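Cookies help us run this site. By staying on the page you accept them. Manage settings

Besia garment handling: progress report to the funding board, October

You asked for a short report with the money at the front. We have spent 2,829 dollars of the equipment line since the last one. Most of it went on spare jaws, cables and cable ties, and the cable ties are the part we are proudest of, having come in under budget.

The larger purchase is still open. Cerkitz and Plilledport have both quoted for a pair of arms, and we have read both quotes several times in the hope that they would improve. Cerkitz is cheaper until you add the controller, the mounting plates and the training day, each of which lives on its own page. Plilledport puts everything in one figure and wants 13 weeks to deliver. Neither will lend us a unit. Plilledport did offer us a brochure.

In the meantime the work goes on by hand. Operators use the hand-held grippers to pick up, spread and fold clothes on the table, and we keep the recordings for training the arms we don't own yet. The target for this period was 32 usable sessions on denim and we have them. Denim was supposed to be the easy fabric. It bunches, it hides its own edges, and it has set back our schedule for knitwear, which we are told is worse.

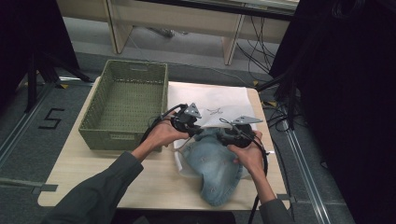 On floor space, we would like to keep the present layout until the arms arrive. Moving a station costs us most of a day in taping and checking, and the plan we sent in spring assumed it cost nothing. I wrote that plan, so I can't complain about it at length.

Three decisions are needed from you. First, whether we may carry the unspent balance into next year, as no supplier can invoice before then. Second, whether the Klinhom service contract should be bought with the arms or afterward. Klinhom prefers with. Our preference is afterward, once we know what breaks. Third, a replacement budget for grippers. We left this out of the original request on the theory that they would last, and we now ask for 13 percent of the equipment line.

Knitwear starts when the denim files have been checked. The next report will have a supplier's name in it, or a longer paragraph on why it doesn't.

Comments

fold_or_bust: Get the training day price in writing. Ours grew a second day.

marl22: Is the gripper money for whole units or just the jaws? The table in the spring report had jaws under consumables.

Besia project office: Whole units. Jaws stay under consumables.

marl22: Thanks. Buy the service contract afterward.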